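July 23, 2025

Slept badly and got up before six. Made coffee, drank it standing up, and decided today was the day for the glasses. They have been in the hall closet since January, when we moved, and I walk past that box every time I want a coat.

The box said Dokier on the side, which was the old moving company, and under that in my handwriting "kitchen, misc." I don't know why I wrote that. There was one dish towel in it and the rest was glassware wrapped in newspaper. Two of the plain ones were broken at the stem. I put them in a bag with tape around it and took them down to the bin before I could start thinking about glue.

The pink ones all made it. They came from Isska, the shop by the old apartment that sold candles and one shelf of glass. I washed them by hand with very little soap and dried them with the linen towel, and the paper ink came off more easily than I thought it would.

Then the question of where to keep them. The cabinet over the sink is too short by the width of a finger. I measured it twice. I could move the shelf up, but then the cereal bowls don't fit, and I use the bowls every day and the glasses maybe twice a month. So it has to be the rack. I ordered it from Ditiler in the spring and paid 584 for it, with shipping, which I am still a little sore about. The other one I looked at was 428 and had straight arms, and I liked the curled ones better. I would probably pick the same one again.
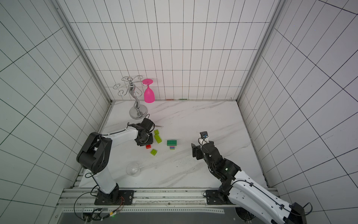
The silver rack with one pink glass on it, on the marble-look floor.

The base is round and has some weight to it, which was the thing I worried about. I don't like anything top-heavy with glass on it. The glasses go on upside down by the foot, and you have to come in from the side and keep the stem straight, or the foot catches on the arm. The bowl hangs low, too. With these glasses there is hardly any room under the rim, so whatever it stands on has to be flat. No tray with a lip, and no folded cloth under it either.

The sideboard is flat enough, but it is next to the door, and the door swings. The counter by the window is better. I moved the toaster to the other side and wiped down where it had been. 30 minutes of crumbs. The cord doesn't reach the outlet from there, so I need an extension or I need to move the kettle too. Left it for tomorrow.

Lunch was the rest of the Fu noodles, cold, out of the carton.

In the afternoon I flattened the box and two others that had been behind it. The closet has a floor again. Found the spare key for the mailbox, one glove, and the puzzle with 1,000 pieces that I told my sister I had given away. I should mail it to her. It will cost more than the puzzle did.

Chrome shows every fingerprint. I went over the curls at the top with the dry end of the towel and will have to do it again whenever I touch it.

Still to do: extension cord, return the tape gun, call about the water bill. Bed by ten if I can.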